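Last changed in August. If your question is not answered here, please write to us and we will add it.

## Sending food parcels with Tullen Parcel Club

### Who can use the club?

Everybody who lives in Menine or Stockdale and wants to send food to family or friends in another country. You do not need to be a member for the first parcel. From the second one we ask you to register, and it is free of charge.

### What may I put in a parcel?

Dry food in closed factory packaging is the simplest. Good choices are biscuits, crackers, tea, rice, pasta and sweets. The packaging must show the list of ingredients and the best-before date, and this date should be at least three months away on the day you bring the parcel.

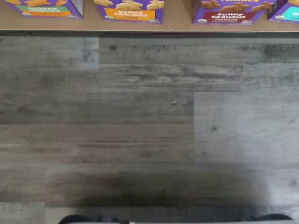

Boxed crackers, Bunny Grahams among them.

### What is not allowed?

Meat, milk products, fresh fruit and vegetables, seeds, alcohol, and all food made at home. We know that the last one is a disappointment for many of you, especially before the holidays. The rule comes from the countries which receive the parcels, and we can not make an exception for a cake, even when it is very well wrapped.

Honey in a jar is also refused in some countries. Biscuits with honey as an ingredient are normally accepted, but please ask us first if you are not sure.

### How heavy can a parcel be?

The limit is 10 kg, with the carton included. If your parcel is heavier, we will ask you to open it and take something out. You can divide the contents in two parcels, but then you pay two times.

### Should I take the food out of its box to save space?

No, please leave it as you bought it. A bag without its box often has no ingredients printed on it, and the customs officer can then keep it. Some people press the boxes flat and put them beside the bags. This was tried by several of our members and the parcels came back.
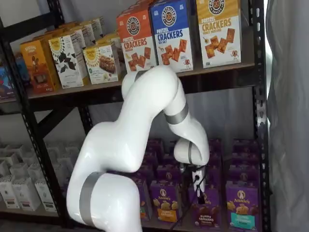
Thin cardboard boxes are easily crushed, so put them in the upper part of the carton, standing upright, and fill the gaps with paper. Tins and bags of rice go to the bottom. Shake the carton a little before you close it. If you hear that something moves, more paper is needed.

### How do I fill in the customs form?

Write every kind of food on its own line, with the quantity, the weight and the price. The word "food" alone is not enough, and "gifts" is also not enough. Write "wheat crackers" or "black tea". The form must be in English or in the language of the receiving country.

### How long does it take?

All parcels go first by lorry to the depot in Miltberg, and from there they are sent on. Inside Europe you should count with one to two weeks. For other places it can be six weeks, and in December even longer. Last year we sent 2,582 parcels, of which 1,166 left in the last quarter, so you can imagine the queue.

### Is my parcel insured?

Yes, up to 300 euros, if you keep the receipts. Broken biscuits are not covered by the insurance.

### Can I change the address after I gave the parcel?

Only until 4 p.m. on the same day. After this time the lorry has left Stockdale and we have no more access to the parcel until it is delivered or returned.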